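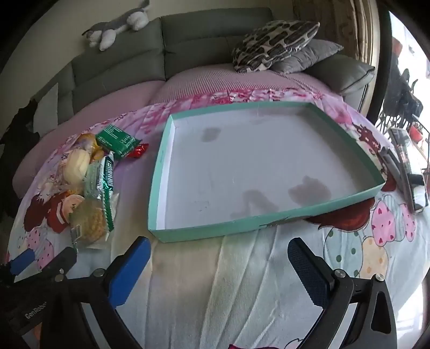 Snacks in a Box Lid

Two-handed packing is a dull job for a person and a hard one for a machine. At Isivbridge, a student manipulation project has spent most of a year on one version of it: move a small pile of packaged snacks from a cloth into a shallow box lid, using two grippers, and leave the lid where it was found.

The robot that will have to do this is a pair of bench arms kept in the Vũ Building. It takes no part in most of the work. The training data comes from students holding grippers in their hands, in ordinary living spaces, with a sofa in view behind the job and whatever daylight the window lets in. Each gripper carries a camera that looks out past its own jaws. What the camera records, together with the path of the hand and the opening of the jaws, becomes one demonstration. The team set a target of 3000 before the end of the spring term.

The project grew out of a second-year course in robot manipulation. For its first two terms the course ran on teleoperation, with one student driving the arms from a desk while another reset the objects. Collection was slow. The arms had to be homed after every fault, and a fault could be as small as a wrapper caught under a fingertip. There were also two arms and eleven people who wanted to use them. Hand-held collection removed the queue. It also removed a good deal of information that the students had been getting for free, and the rest of the year went into putting that back.

The task

The written task definition runs to a page and a half. Objects start outside the lid. The operator picks with either hand, one object at a time, and releases inside the walls. An object that lands on the rim may be nudged in. An object that drops outside must be picked up again, and the recovery stays in the recording. The lid may be steadied with one gripper but may not be dragged toward the pile, a rule added in the second month after several operators found that dragging was quicker.

A clean episode with a handful of objects can be short. A single pick and place lasts around 20 seconds at the pace the team now asks for, slower than most people would choose. Early recordings were made at natural speed and had two defects. The images smeared during the transfer, and the jaws closed before they had finished arriving, so that the learned policy closed early as well. On the bench it pinched air an inch above the target, then carried the air to the box with great care.

Packaged food was chosen for its wrappers. The first object set had been wooden blocks, which the policy handled well and which taught it very little. A wrapped bar and a bagged bun can weigh much the same and fail in completely different ways. The bar has a body under the wrapper and will take a firm grip at the middle. The bag gives under the pads until it finds the bun, and if the pads take only the loose plastic at one corner, the load swings. Clear plastic is harder still. It reflects the window, and the pixels belonging to the bag are mostly a picture of something else.

Flat packets have their own problem. The jaws need an edge to pinch, and a flat packet on a flat cloth does not offer one. Operators are taught to press one pad against the crimped end until the packet bows and then to close from the other side. The move takes half an hour to learn by hand. The policy has picked up the press and about half of the close.

A printed background

The cloth used in one run of sessions is printed with cartoon figures, hearts and blossom, in pinks and lavenders that overlap with the colors of the packaging. Several students objected to it. A plain gray mat would have given higher scores in the first month, and the term report was due in the first month.

The case for the print was made with a small test. A policy trained only on a plain mat was run on the bench over patterned fabric, and it reached for dark red shapes in the fabric often enough that the run was stopped. The one trained with the print in view ignored them in most trials. Its remaining errors were near the folds, where a crease throws a thin shadow that looks like the edge of something flat. The cloth was kept. The team now asks operators to shift it between sets and to leave the creases in.

Furniture, curtains and stray items beyond the work surface are left alone. A policy that works only in a cleared room will need a cleared room for the rest of its life, and the bench in the Vũ Building is not cleared either. 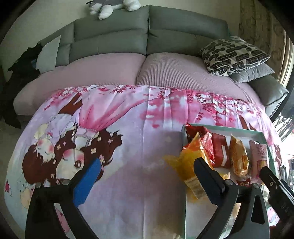
What the gripper sees

The view from the wrist is narrow in useful content. The jaws rise from the bottom of the image and occupy much of its lower part at all times. Whatever is being grasped is partly hidden by the pads that are grasping it, and at the moment of contact the object may be a colored sliver. The pads are blue, a color not much used in the snack packaging, and this helps the software that measures jaw opening from the picture.

With two grippers the second one becomes part of the view. It enters from the left or the right, often at a slant, and its position says a good deal about what is going to happen next. The students had planned to mask it out. They tried both ways on the same data, and the masked version collided with itself more often. The other gripper is now treated as an object like any other, one that happens to move.

Position is recovered from the same video, by tracking features in the room. Here the untidy setting does some work. A tufted sofa back and a patterned curtain give the tracker plenty to hold. A blank wall gives it nothing, and a bright window is worse than blank, as the exposure shifts when the wrist turns toward it and the tracked points vanish together. Operators are asked to work with the window to one side. They are also asked to start and end each episode with the jaws wide open, which gives the software a known reference at both ends.

Where the losses come from

By the end of April the group had recorded its 3000 episodes. After review, 2233 were left.

The largest loss was tracking. When the pose jumps by a hand's width between two images, the episode goes, whatever the hand was doing. The next was synchronization. The two grippers keep separate clocks, and for several weeks the drift between them was corrected with a tap at the start of each session, jaw against jaw, loud enough to find in both audio tracks. Someone would forget the tap. It has been replaced by a printed timing card shown to both cameras, which can also be forgotten but at least is lying there in the operator's way.

A further 135 episodes were thrown out for operator error in the strict sense: a bare hand used to rescue a wrapper, an object placed before recording began, a lid pushed along the cloth. The reviewers were students from the same course, and each episode was watched by two of them. Disagreements went to a third. The commonest disagreement concerned hesitation. Some operators pause above the pile before choosing, and a pause looks like indecision to one reviewer and like planning to another. The pauses stayed in until a policy trained on them began to stop over the pile and remain there.

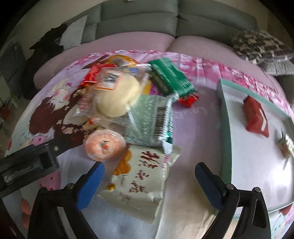 The fix was to trim any pause longer than two seconds and leave the shorter ones. It is a crude rule and the group describes it as one. A better approach would label the next target in advance, so that the hand has no need to think, but that changes the task: the policy would then need something to do the labeling on the bench.

Order of picking turned out to matter more than the students expected. Left to themselves, most operators took the easy objects first and left the flat and the overlapped ones for the end. The data therefore held many pictures of easy objects in a full pile and almost none of easy objects alone. The policy learned the pile as a whole. With a single bar left on the cloth, an object it had moved hundreds of times, it drifted to the spot where the middle of the pile used to be. Since March the sessions have included short sets that begin with one or two objects, and sets that begin with something already in the lid.

To the bench

Transfer to the arms was done in May using Prudetti, the control package the department had already licensed for its teaching cells. Prudetti expects joint targets at a fixed rate. The policy produces a path for the fingertips at a lower one, and the code between the two is the part of the project that most of the students would prefer not to maintain. It limits speed, checks that the arms will not meet, and refuses any motion that passes below the work surface. On the first day it refused nearly everything, the table height having been entered in inches.

Results since then have been uneven. Wrapped bars and small candies go into the lid reliably. Bagged buns go in when the first grasp catches the bun, and the arms have no good answer when it does not. Flat packets are the weak class, with the press and pinch succeeding mainly on packets that already have a lifted corner. Nothing in the policy checks whether an object has been dropped on the way, so an arm that loses its load will still travel to the box, open, and come back.

The group has entered the fall packing trial at Zestham, where the rules allow any container with walls lower than a hand and objects supplied by the organizers on the morning. No list is published. A new collection run is planned for August, half of it on flat packets, with operators switching hands between sets. The clocks on the two grippers are to be tied together by cable before then, and the timing card will be kept in the box with the spare pads.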